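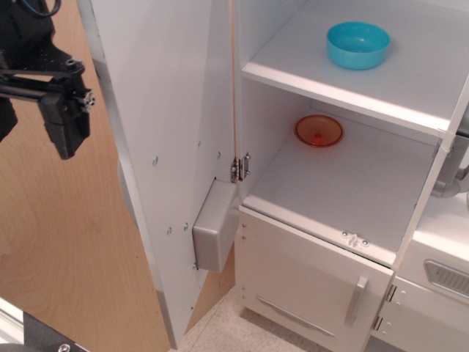 3 comments
Software Engineer, Robot Control and Planning

Werkura is hiring a software engineer for its household manipulation group. You will work on the code that gets an arm to a cabinet door, moves the door through its arc, and reaches past it to the shelves. The job covers motion planning, contact handling and the replay tools we use to look at failed runs.

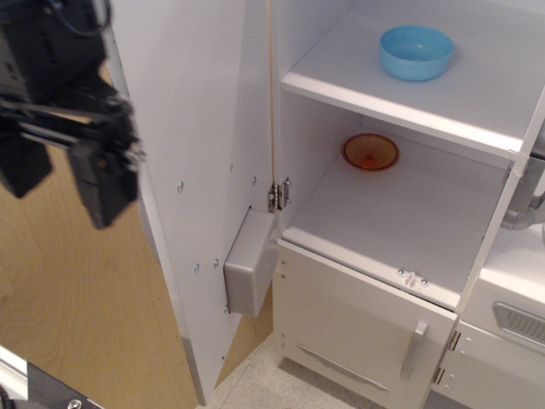

The team is nine people. You would report to Aoi Kawaguchi and share the planner code with Junpei Wada. Most of it is C++, with Python for tests and logging. Our regression set has 2139 recorded episodes, and every change to the controller is checked against it before merging.

We are looking for three years of work on robot software, solid C++, and some practice debugging on real hardware. Experience with hinge and joint estimation helps but is not required.
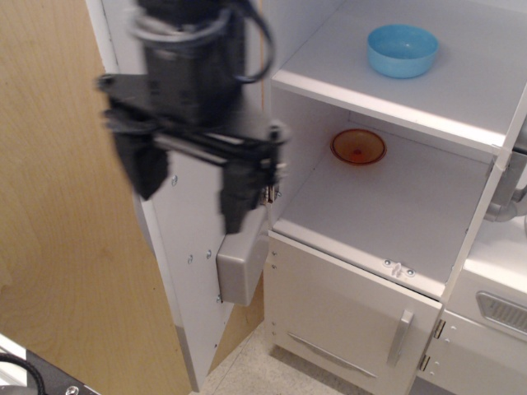
The position is 80 percent or full time, on site, starting in March. Send a resume and a link to code you wrote to Riku Kaneko. No cover letter needed. First interviews are by phone.

9 shares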